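Robots, drawers and a very good cheese toastie

So I finally got myself to the open day at Sterkex! I've driven past their unit in Hulldale every working day for years and always assumed they made something to do with boats. Dougal Moncrieff from my Tuesday choir had a spare ticket (his son got a cold, poor lad) and off we went in the rain.

First impressions: lots of cables, very friendly people, and a queue for the coffee. We were put into groups of 11 and given lanyards, and our group got Hanna Kravets, who works on the arms and talks faster than anyone I've ever met. She'd been doing demos since half past nine and still seemed delighted to see us.

I'd pictured something the size of a car, throwing crates about. What we got was a table with two white arms on it and a little wooden cabinet, and I was glued to it. The job was opening a drawer. You and I do that without thinking, but Hanna said they'd spent most of May on handles alone, and that a thin one gives them far more grief than a big chunky knob.
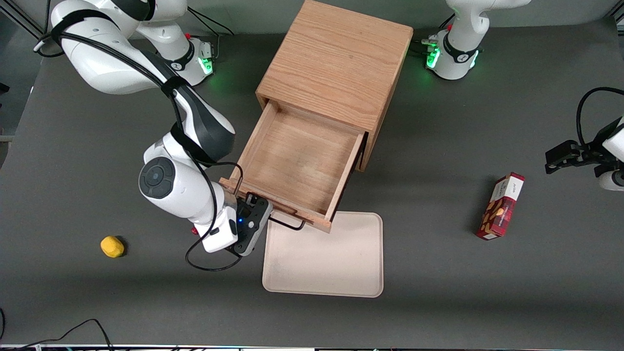
The right arm on the drawer handle, with the chocolate almonds waiting on the table.

A small boy next to me asked if the robot was allowed to eat the chocolates, and Hanna said only on Fridays. He took this very seriously.

I asked how many times they'd had it practise and she said 3000, and that was just drawers! Dougal wanted to know what happens if you push the cabinet across a bit. Quite a lot of what they do is exactly that, apparently, moving things a few inches and starting again. I'd go mad. She says she puts the radio on.

Afterwards we had a cheese toastie in the canteen (£3, enormous) and I bought a Sterkex mug I don't need. Parking was a pain, so get the 357 bus if you go to the next one, it stops right by the gate. Dougal's already asked me to save him a seat.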